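Part-Time Toy Library Assistant, Quinlan Street Branch

Posted 17 September 2023

Clunirov Toy Library is hiring one part-time assistant for our Quinlan Street branch. The job is 15 hours a week, Tuesday and Thursday afternoons plus Saturday mornings, with one extra evening every other month for stock check. It is a year-round position. The branch closes for two weeks in July and those weeks are paid.

We lend toys, puzzles and games to families with children from birth to age eight. The catalog at Quinlan Street has 1578 items in it. Members take out up to four at a time and keep them for three weeks. Most of what goes over the counter is puzzles, building sets and pretend play. Larger items such as slides and ride-on toys are kept in the back and go out by reservation only.

What you will do

Most of your shift will be spent at the returns counter. Every item that comes back is opened, checked against its contents card, cleaned and put back on the shelf or set aside for repair. Puzzles take the longest. A number puzzle with one tile gone can't be lent again until the tile is found or replaced, so the check is done piece by piece while the family is still at the counter if at all possible. 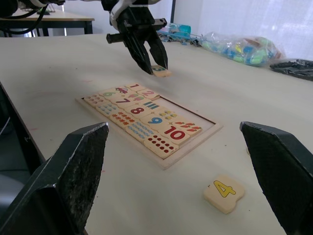 You will also sign up new members, take payments, answer the phone and help parents pick something suitable. A lot of people come in not knowing what they want. You should be comfortable asking a few questions about the child and walking over to the shelf with them.

Other regular tasks:
Washing plastic toys in the sink or the machine, and wiping down wooden ones by hand
Printing and laminating new contents cards
Calling members whose items are more than a week late
Changing batteries and logging what was used
Setting up the floor mats for the Saturday play session and putting them away after

Repairs are handled by our workshop at the Morkatach building. You will not be asked to do them, but you will fill in the repair slip and pack the crate for pickup on Thursdays.

What we are looking for

You need to be at least 18, able to lift 40 pounds and able to stand for most of a shift. You need to write clearly, because the repair slips are read by someone who was not there when the item came in. Basic computer skills are enough. We use a catalog program called Flisus, and we will teach you how to use it.

Experience in a library, a preschool, a store or a daycare is helpful. It is not required. A second language is welcome, Spanish in particular.

The person who does well in this job is patient with small parts. On a busy Saturday there can be three families at the counter and a marble run in pieces in front of you. If that sounds unpleasant, please think twice before applying. 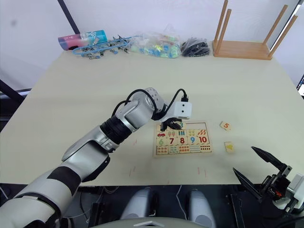 Wooden number puzzle on the table.

Pay and benefits

Starting pay is $18.50 an hour, with a review after 90 days. You will earn paid sick time from the first day. Staff get a free membership, and there is a $100 yearly allowance toward any class or certificate related to the work, first aid included. There is no health insurance with this position. Street parking is free on Saturdays only, and the bus stops across from the entrance.

Training takes place in your first two weeks and is paid at the normal rate. For those two weeks you will work alongside Mimoza Petkov, the branch supervisor, and you will not be alone at the counter.

A background check is required before the start date. We pay for it.

How to apply

Send a resume and a short letter to Sointu Aaltonen, Hiring, Clunirov Toy Library, or leave both in an envelope at the Quinlan Street desk during open hours. In the letter, tell us which of the listed shifts you can work and whether you have any vacation already planned. Please do not send a photo.

We read applications as they arrive and will take the posting down once the job is filled. Interviews last 30 minutes and are held at the branch. You will hear from us either way.

Questions about the hours or the duties can be put to Mimoza Petkov at the desk on Tuesday or Thursday after 1 p.m. She cannot answer questions about the status of an application.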